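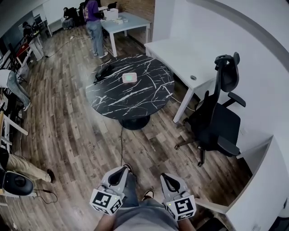
**K_AitAli:** When does the Stirkmont library stop renewing loans by telephone?
**Desk_Stirkmont:** Telephone renewals end in November. Online renewal remains open to all cardholders.

**kbajpai:** I object. Up to 200 members renew by phone — many have no computer.

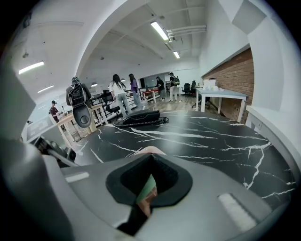
*Table, Mar 6, 2018.*

**Desk_Stirkmont:** The objection is noted. Members may also renew in person, five items at a time.

**K_AitAli:** I support the change. The Tralau branch made it without complaint.

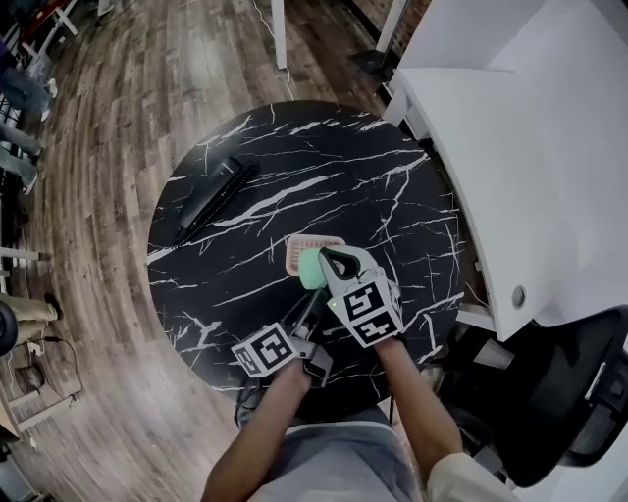
*Photo: Kenza Ait Ali*

**kbajpai:** Tralau has 369 members. We have 2,305. I request a written reply.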